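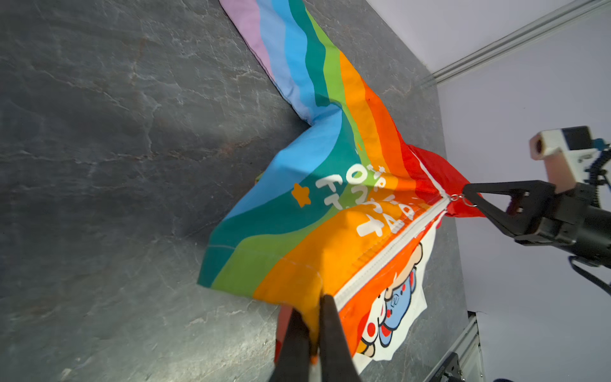 Thư Chu

Re: [drallomley-fans] Is the Limmont wedding special real??

Nov 25, 2021

Thịnh Dương wrote:
> Has anyone else seen the clip going round? My cousin swears
> Drallomley is coming back for a one-off with the whole first
> cast, wedding and all. I don't want to get my hopes up again
> after September.

Get them up, Thịnh! I watched the clip 11 times on the bus and it's the real thing. The lead singer of Drumwood posted it on her own page last night, and you can hear the old theme tune behind her (slowed down, on piano, I went to bits). She says they filmed for five days in Limmont and that she cried through most of them.

As for who's getting married, she wouldn't say, but she's standing outside the Vương bakery, and we all know who worked there in series two!!! If it's him and the postwoman I'll have to lie down.

The fan page had 1533 comments when I went to bed and half of them were about the hat. I love the hat. I'd wear the hat.

Still no word on the date or whether it'll be shown outside the UK, so if your cousin hears anything please pass it on. I'm doing a watch night at mine either way, bring crisps.

Thư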